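Deux bras sur une même table : mon repérage du plan dérive et la caméra de pince voit surtout son ombre

Posté par gandus_atelier le 30/04/2022 dans Robotique / Constructions maison

Bonjour à toutes et à tous,

Je lis ce forum depuis un bon moment sans oser écrire, alors d'avance pardon si je m'étale un peu (on me le reproche assez à la maison !). Nous sommes quelques-uns à monter un poste à deux bras dans l'atelier partagé de Gandus, sur une grande table que nous avons recouverte de papier brun lisse. Le but du projet, baptisé Clatonen un soir de fatigue, est tout simple sur le papier : un bras prend une petite pièce bleue et la pose contre un bloc gris clair, puis l'autre prendra le relais pour ranger l'ensemble. Pour le moment je ne travaille qu'avec le bras droit, le gauche reste en attente, pince vide.

J'ai deux soucis qui se mélangent sans doute. D'abord, la hauteur du plan : je l'ai relevée en un seul point, près de la base du bras droit, et plus je m'éloigne vers le bord de la table, plus la pince arrive trop haut ou trop bas. Ensuite, la petite caméra fixée sur la pince : dès que je descends vers le papier, l'ombre de la pince vient s'étaler en plein dans la zone que j'analyse, et mon programme la prend pour un objet. Sur 249 essais de détection à vide, 32 m'ont renvoyé une pièce qui n'existait pas. Je vous mets deux vues pour que ce soit plus clair que mes explications.
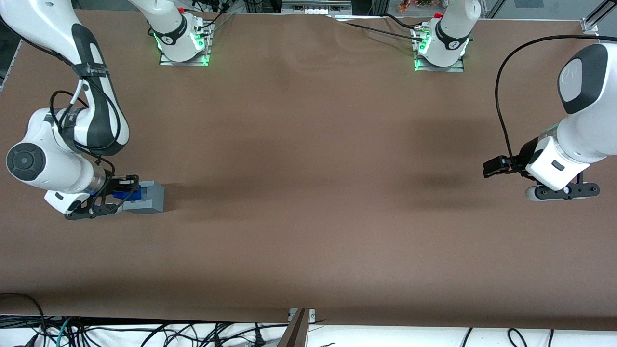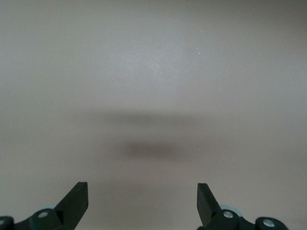 La première : le poste, bras droit à gauche de la photo. La seconde : le plan de travail par la caméra de pince, avec l'ombre au milieu.

Est-ce que je dois commencer par la lumière, par le repérage du plan, ou par le programme ? Et si quelqu'un a une méthode pour le plan qui ne demande pas un palpeur hors de prix, je suis preneur, et reconnaissant d'avance !

buchanan_du_52

Bonjour et bienvenue ! Ne t'excuse pas d'être long, au moins on comprend ce que tu fais, et tout le monde ici n'a pas cette délicatesse.

Je commencerais par le plan, parce que tant que ta hauteur est fausse tu ne sauras jamais si la caméra se trompe ou si c'est le bras. Un seul point ne suffit pas : il en faut au moins trois, bien écartés, et j'en prends volontiers quelques-uns de plus pour repérer les erreurs grossières. J'utilise une cale d'épaisseur connue et une feuille de papier fin. Je descends très lentement, à vitesse réduite, jusqu'à ce que la feuille frotte entre la cale et le bout des doigts, et je note la position. Ensuite un ajustement de plan par moindres carrés, ça tient en quelques lignes, et tu corriges la hauteur en fonction de l'endroit visé. Garde la même orientation de pince pour tous les relevés, sinon tu mesures aussi l'erreur d'outil (j'ai perdu un week-end entier là-dessus).

Attention aussi à ton papier. Je vois de légers plis vers le haut de la table. Tends-le bien et fixe-le sur le pourtour avant de mesurer, et refais les relevés quand tu le changes. Et pense au bras gauche : il lui faut ses propres relevés, sur les mêmes points physiques si possible, pour pouvoir rapprocher les deux repères le jour où ils travailleront ensemble.

Ah, et pendant que j'y suis, regarde le câble noir qui fait une grande boucle le long du bras gauche. Avant de le faire bouger pour de bon, vérifie à la main et au ralenti qu'il ne s'accroche nulle part en bout de course.

nanberg831

mets des leds partout et c'est réglé, chez moi ça marche. sinon monte le seuil

petite_cale

Je complète, car les leds partout, j'ai essayé, et selon leur place on se retrouve avec plusieurs ombres au lieu d'une ! Ce qui m'a bien aidée, c'est une lumière large et diffuse, placée assez loin de la table, avec un simple calque devant. L'ombre reste là mais elle devient très pâle.

Pour ton programme, je ne toucherais pas tout de suite au seuil de luminosité. Ta pièce est bleue et ton ombre est gris foncé, alors travaille sur la teinte et la saturation, tu devrais éliminer une bonne partie des fausses détections. Ajoute une surface minimale, ce qui écartera du même coup les petits points blancs qu'on voit sur ta deuxième vue (de la poussière, sans doute, un coup de chiffon ne fera pas de mal). Le bloc gris sera plus délicat, lui, puisqu'il n'a guère de couleur. Pour celui-là je chercherais plutôt les bords droits : les contours de l'ombre sont flous, ceux d'un bloc devraient l'être beaucoup moins.

Autre possibilité, faire la détection un peu plus haut, avant la descente finale, et finir le trajet sans regarder. Avec un plan bien relevé comme l'explique buchanan_du_52, ça passe très bien. Donne-nous des nouvelles en mai, j'aimerais bien savoir comment tu accordes les deux bras, je dois m'y mettre aussi !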